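The ratings came out at 4 in the afternoon, and by ten past the whole supporters' forum had lost its mind.

Our striker was an 80. Theirs was an 87. I looked at both numbers and went back to my soup.

I should say that I never believed in the Lilum ratings. Lilum makes one football game a year, the same game with new shirts, and every year it hands each player a number as if somebody had weighed him. Laltstead Town finished two places above Makori last season. Our man scored in both derbies, one of them with his shin. None of that got him past 80.

"It's a disgrace," my brother said on the phone.

"It's a video game," I said.

"They've given him 4 for heading."

"Four out of what?"

He didn't know. He had seen it on the forum, where 600 people had signed a letter to Lilum by suppertime. I asked if he had signed it. He said that wasn't the point.
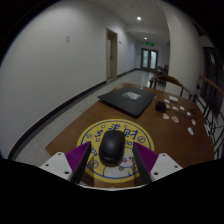

I read the letter that night. It used the word "respect" eleven times and spelled our striker's name two ways. Somebody had attached a chart. The chart showed that Makori players had been rated too high for years, and it proved this by leaving out the years they won the league.

Then the rumor started. A man on the forum said his cousin worked for Ukeo, the firm that gathered the stats for Lilum, and that Ukeo's boss had a season ticket at Makori. Nobody asked the cousin's name. By midnight the ticket was a private box, and by breakfast the boss had played for their youth team.

"You have to admit it adds up," my brother said.

"What does?"

"All of it." 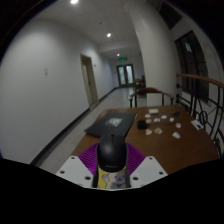
*The black folder, on the table by the hallway.*

On match day I took my usual seat. The striker came out to warm up and the crowd sang his number at him, the wrong one, the one they thought he deserved. They had settled on 91. He waved. I doubt he knew what they were singing.

He missed a chance in the first half that my mother would have put away. The man beside me said he was upset about the rating. He missed another – an open goal, more or less – and the man said you could see it was eating him.

"Maybe he's an 80," I said.

He didn't talk to me again until the second half, when our striker turned two defenders and hit one into the top corner. Then he grabbed my coat and shouted "Eighty! Eighty!" into my ear, and I shouted something back. I'm not sure what.

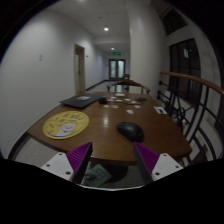 *Mouse and round yellow mat, same table.*

My brother called after the final whistle. Lilum had put out an update. Our man was now an 81.

"So they listened," he said.

"Or he scored."

"They listened," he said, and went off to tell the forum.

I finished my tea and looked up the Makori striker. He was an 88.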